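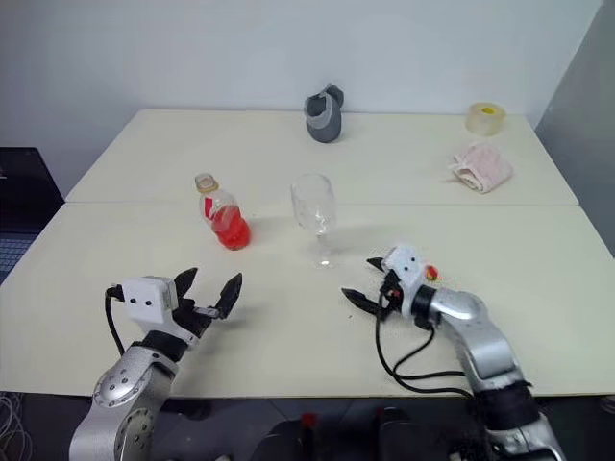

Two cream-colored tables, pushed together against a white wall.

Class booking changes at Werero, from October

The booking system for all reformer, barre and mat classes moves to Lokumard at 5:00 a.m. on the first of the month. The old schedule page stays readable until noon that day, but it will not take reservations. Existing class packs transfer automatically with their original expiration dates. Members who pay monthly do not need to enter a card again.

The booking window opens 200 hours before the start of class, up from one week. In practice this adds a day and eight hours. The late cancellation limit stays at 12 hours for reformer and drops to six for barre and mat. A late cancellation uses one class from the pack. Monthly members are charged the flat fee listed in their agreement.

Waitlists work differently. Under the old system a freed spot went to the first name on the list without confirmation, up to an hour before class. Lokumard sends a text message and holds the spot for 33 minutes. If there is no reply, the offer moves to the next name. Inside two hours of class the hold is dropped and the message goes to the whole list at once. Members who do not want texts can switch to email under Settings, Alerts, but email offers are held for the same length of time.

Pushpa Dwivedi went through last year's attendance records before the new limits were set. Of 2,371 late cancellations, roughly 2,000 were for classes starting before 8:00 a.m., and most came in between 9:00 p.m. and midnight the evening before. The six-hour limit for barre and mat is meant to cover those. Reformer was left alone, as the smaller room makes an empty place harder to fill overnight.

Schedule notes:

The 6:15 a.m. barre class at the Tsikata studio moves to 6:30 and is shortened to 50 minutes.

Beginner mat at Andetden now runs in the upstairs room. Use the side entrance before 7:00 a.m.

Intermediate reformer requires ten logged beginner classes or sign-off from an instructor. Classes taken at either studio count. Sign-offs made on paper need to be entered in the new system, so bring the card to the front desk by the end of the month.

Grip socks are still required on the reformers and recommended for barre. Light springs and the short box are back in use at Tsikata. Loop bands are being replaced and will be out of class until the new set has been checked in.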